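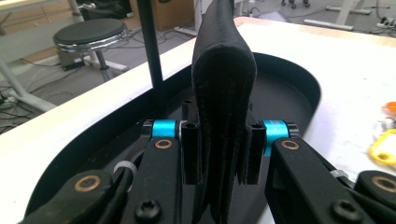
Elspeth Gillies wrote to me that a tray for the keys is of no use in a busy house, everyone throws everything into it and after a week you search longer than before. I understand her, our tray was the same for years. But I think the fault was in how we used it, so I will tell what we changed.

The first thing is the place. Our tray is black and oval, with a raised rim, and it stays always at the same spot on the white table. A rim is useful - a flat plate lets the keys slide off when you come in quickly with shopping bags.

The second thing is colour. When I moved to Kevstead I had keys for the house, the shed, the cellar and the post box, and all looked the same to me. Plastic key tags cost very little. Give one colour to one door and do not change it later, even when a key is replaced. 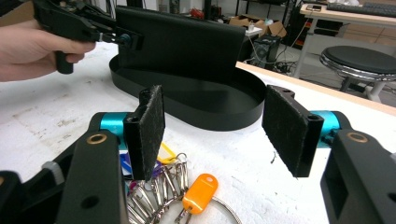 Split rings and coloured tags, with the tray behind.

If you have many split rings, do not join all of them into one heavy bunch. I keep the daily keys together and the others on a separate ring in the drawer. To open a stiff ring without breaking a nail, push a thin coin between the two turns and then slide the key in.

Every February I lay all the keys out and try each one in its door. Last time I had 3 which opened nothing at all! I put these in an envelope with the year written on it, and if nobody asks for them until the next February, they go to metal recycling.
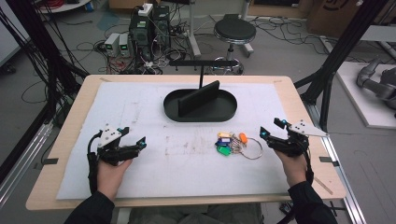 The bunch in front of the tray, tags in yellow, blue, green and orange.

For cleaning, wipe the tags with warm water and a drop of washing-up liquid. Dry the keys well before you put them back. If a key turns badly, rub the teeth with a soft pencil - oil collects dust in the lock.

Letters and coins do not belong in the tray. Ours have now a bowl of their own by the door.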